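4. Pick trials - running the grasp ranking test

Read section 3 first. Calibration has to be done or the numbers mean nothing.

4.1 Before you start

1. Power up the arm, wait for the controller to go green.
2. Load the Nidby config. Check the version says 5, older ones flip the bin axes.
3. Clamp the two bins together, one clamp each end. Hand tight.
4. Empty both bins. Run "bin zero".

CAUTION: stay out of the reach area once the drives are on. Slow mode still hurts.

4.2 Running a block

1. Tip the items in the front bin. Don't arrange them.
2. Start the block. 100 attempts, ranked and random picks mixed by the script.
3. When an item lands in the rear bin, log it and put it back. Drop it in from about hand hieght.
4. Two misses in a row on the same item - leave it, the script moves on.

Note: Lensa's full run was 3201 attempts. Ranked picks beat random on everything except clear plastic, where there was no real diffrence. Please don't quote that past Wastanach until Declan has rechecked the logs.

4.3 Item mix

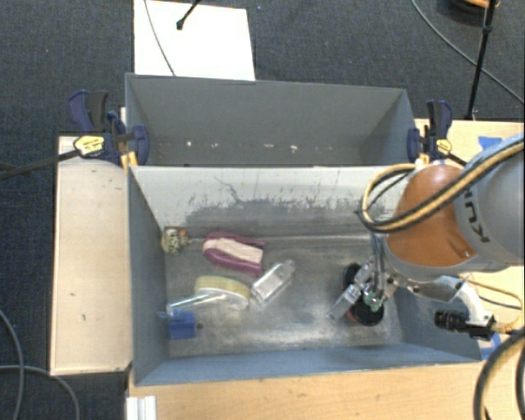

Ranking only gets a fair test when the mix is awkward. Want different shapes and finishes, some touching. The clear bottle is the hard one, depth drops out on it, so keep one in every block. Shiny handle lying over the oval brush-like item is a good overlap, leave that kind of thing alone. Bunched up on the left with the right side open is fine too - no stirring mid block.

CAUTION: scuffed bin walls can read as an edge. If you get phantom picks, redo bin zero and note the attempt number.

4.4 Finishing up

Park the arm, drives off, copy logs to the Agudelo folder. Faults to Hernán, ext. 345.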